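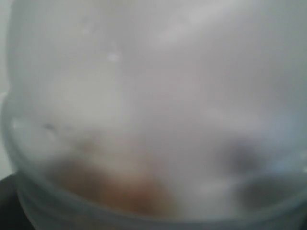

July, notebook 2, Clotport build room
Started 3:40 pm

Grasping the frosted jar, continued. Big afternoon!! Writing this up before I forget which run was which.

Where we left off: Dander (the arm, for anyone new reading this) could pick up the opaque cups pretty much all day long, and then fell apart the second we swapped in anything see-through. Diễm Đàm had a theory that the detector was never finding the jar at all, only the blurry colors coming through it, and was putting its box around those. I thought that was a stretch. I owe her a soda.

She made a quick overlay that paints whatever the detector is most sure about in green, and we watched it live while I jogged the arm in by hand. From far back it does fine, it gets the whole outline. Then as the wrist camera gets close the outline slides out of view, the plastic goes to one big gray haze, and the green jumps straight onto the brown blob behind it. Every time! The planner then happily aims at the brown blob. So the fingers close in the wrong spot, too low and a bit left, and the jar gets shoved.

Really pleased with this, even though it means the last two weeks of tuning the approach speed were aimed at the wrong problem. The speed was fine. Put it back to the old value, it's in the config with my initials.

Things tried today, in order:

Lamp off to the side instead of overhead. Helped a little with the bright streak, did nothing for the blob. Left the lamp there anyway.

Turning contrast up before the image goes to the detector. Made it worse. Of course it did, it makes the blob pop even more. Reverted.

Using the rim ridges. This was Diễm's idea and I love it. The bands at the bottom of the jar stay visible even when the rest is mush, and they curve in a predictable way, so you can fit an arc to them and back out where the center of the jar ought to be. She had a rough version going in under an hour. It is ugly code (her words, written in the file header) and it works way better than it has any right to. When the arc fit is good we trust it over the detector, when it's bad we hold the last good position and keep creeping forward.

Ran a full set with the ridge fit on. 23 attempts, 17 clean picks. Clean means lifted, held, and set down in the tray without tipping. Before lunch, with the plain detector, we got 2 out of the same number. I made her read me the tally again because I figured I'd copied it wrong.

The misses are interesting too. Most of them were with the jar turned so the fit latched onto one ridge at the start of the approach and a different one at the end, so the center estimate hops sideways right when the fingers are about to close. You can see the hop in the log plain as day. I think we just need to limit how far the estimate is allowed to move between one image and the next. Easy fix, famous last words, will try it first thing.

One miss was my fault, I bumped the bench reaching for the tape. Counted it anyway.

Training data: our set is at 4,000 images now, and going back through it with Diễm's theory in mind, hardly any of them are close-ups. It's nearly all jars from an arm's length away with nice complete outlines. No wonder it gets lost up close. I want to pull stills from the last part of every approach, good runs and bad ones, and label those by hand. Boring job but we can split it up, and I'll bring the good snacks. Please also label the ones where you can barely tell what you're looking at. Those are the ones we need the most.

Also want to vary what goes behind the jar. If the brown thing is always in the same place the detector could just learn "brown thing" and look smart for the wrong reason.

Ghaffari grip pads: the new ones are holding up nicely, no peeling. The left one sits a hair proud of the finger, so whoever is in next with the small hex key, please snug it down. Don't use the glue, it got on the threads last time and I spent a whole evening picking it out.

Ureo board dropped its connection twice during setup and then behaved the rest of the day. I reseated the cable. If it does it again write down the time so we can match it against the log.

For the challenge we still need the pour after the pick, and we haven't touched that since spring. But if the pick is solid the pour gets so much easier to work on! I kept wanting to skip ahead to it today and Diễm kept (rightly) making me finish the set.

Next session:
cap on estimate movement between images
another full set, same jar, same lamp
start on close-up labels
try the ridge fit on the short wide jar, which has fewer bands
move the lamp mark on the bench, the tape is coming up

Branch is called ridgefit. Logs are on the shared drive in the July folder. Packed up 6:55, arm parked, power strip off.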